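Packing cubes, pouches and the 20-minute bag: we're not convinced

Every October the same advice comes back around, usually with a new name on it. This year it's the "20-minute bag," and if you've been anywhere near a travel site lately you've had it pushed at you. Lay out everything you want for a day on the road with kids, sort it by type, put each type in its own zippered pouch, and you'll be out the door in 20 minutes with a calm family and snacks for all.

Flurness, who make the pouches, would like to sell you a set of them for $54. Laltel has a nearly identical set with a mesh window on the front. Pellelus goes further and offers a printed card that tells you what belongs in which pouch, in case you were about to put the crackers in with the socks.

We've had a set of the Flurness ones in the house since the summer. They're fine. The zippers run smoothly and the seams have held. Whether they save any time is another matter, and the claim deserves a harder look than it usually gets.

Start with the layout stage, the part everybody skips over in the videos. You need a clear surface, and a big one. A bed works if you don't mind leaning. A table with a blanket thrown over it is better, as small things don't slide and you aren't bent double. Fine so far. But once you've put everything out where you can see it, you've done most of the useful work. You can tell at a glance that there's one bag of something salty, one bar, a toy, and a box you thought was full. The pouches come in after that, and what they mainly do is hide it all again.

Then there's the sorting. Snacks in one, toys in another, sounds simple. Rogério Damasceno, who wrote in after our last piece on car trips, tried it for a month with his two and gave up on the toy pouch in the first week. "The toy they want is never in the pouch," he wrote. "It's in somebody's hand, and it was in somebody's hand when I was packing." We had the same trouble. A plush toy in a knitted hat takes up most of a medium pouch by itself, and a foam block takes up the rest, and now you own a pouch that holds two things and won't lie flat.

Snacks do a bit better, with one complaint. Bagged snacks are mostly air. Press a bag down to get the zipper closed and you have crumbs by lunchtime. Bars are easier, but a long one doesn't fit the small pouch unless it goes in corner to corner, and then nothing sits on top of it.
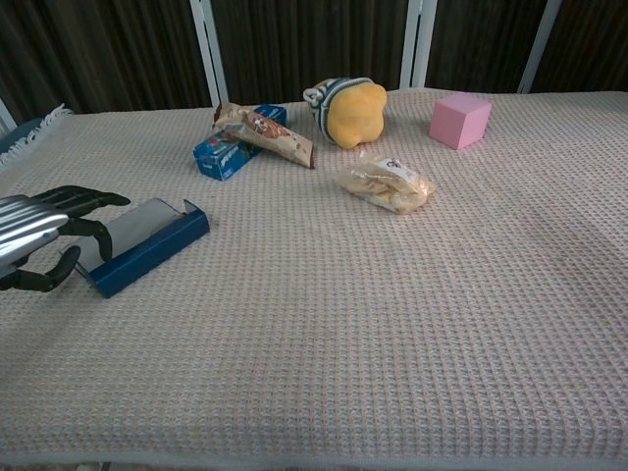

The one step we'd keep is dealing with boxes before anything goes in the bag. Cardboard is the real space hog. Take the contents out, flatten the box, put it in the recycling and you've gained more room than any pouch will give you. It costs nothing, so naturally it doesn't appear on the Pellelus card. Do keep a small box if what's inside will get crushed without it.

As for the famous 20 minutes, we timed ourselves twice. The first go took longer than that just for the sorting, with a break to look for the second shoe. The second was quicker, though we'd left the bag half packed from the time before, so make of that what you like. The Lins travel blog says it has 1000 readers who swear by the method. It doesn't say how many of them had the kids in the room.

If you already own pouches, use one for wipes and anything that might leak, and leave the rest in the drawer. If you don't, a couple of clear freezer bags will do the same job and you can see what's in them. Next month we're looking at car seat organizers, the kind that hang off the headrest, and you can write in before then if yours has survived a whole winter.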